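4. Level structure and player guidance in Dirkumstead

4.1 Course layout

Dirkumstead is a side-view puzzle platformer in which the player does not steer the characters directly. Small walkers, called Brultards in the game's manual, set off from a fixed door and keep moving until they meet a wall, a gap or a placed object. The player alters their path by laying ramps and lifts from a limited stock. We treat each course as a directed graph, with a node at every point where a walker may change direction and an edge for every stretch of floor between two such points.

The corpus holds 300 courses: the full set shipped with the game and the bonus courses released the following August. Giannakopoulos coded the courses by hand from the in-game map view, and a second pass was made on any course where the automatic path finder and the manual coding disagreed. There were 41 such courses. Most of the disagreements came from one-way doors, which the path finder had first read as open floor.

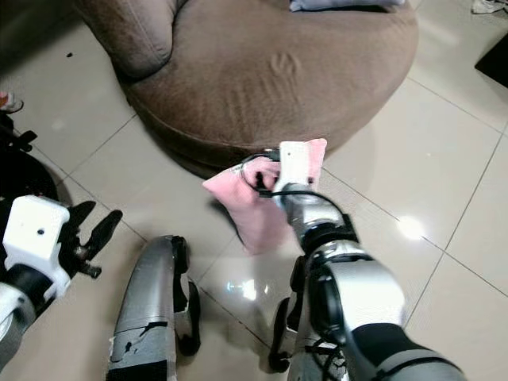

A course was marked as branching when at least two node sequences led from the entry door to the exit without using the same lift twice. By this rule the early courses are almost all linear. Branching becomes common only after the Rotich stage, where the game introduces the coloured switch. The switch flips every block of its own colour at once, so a walker on the upper floor can close the route of a walker below. Our graph model handles this by storing one copy of the graph for each switch state, which makes the larger courses slow to process but keeps the path search simple.

4.2 Optional items

Each course also contains one token. Collecting it is not required to finish the course, but it is required to open the bonus stages. We measured the detour cost of a token as the number of extra nodes a walker must visit compared with the shortest finishing route. In the linear courses the detour cost is usually low and the token acts as a hint, drawing the eye toward a ramp position that the player needs anyway. In the branching courses the token often sits on the route that looks wrong at first - typically past a gap that can be crossed only in the second switch state.
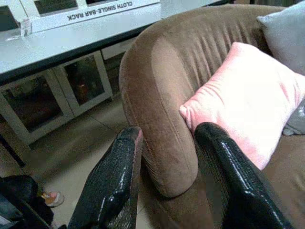 Figure 4. Pink cushion on a brown armchair.

Token placement in the Ela stage departs from this pattern. Here the token lies close to the exit door, and the difficulty is one of timing: two walkers must reach neighbouring nodes within a short interval, or the lift leaves with only one of them. The graph distance between token and exit is therefore a poor guide to difficulty in this stage. Nearness in plain view says little about the route required, in the same way that the tip of the right-hand finger in Figure 4 rests near the lower left corner of the cushion without the figure showing by what path it came there. For the Ela courses we replaced graph distance with the time allowed between the arrival of the first walker and the departure of the lift. Courses containing more than one lift were scored on the shortest such time.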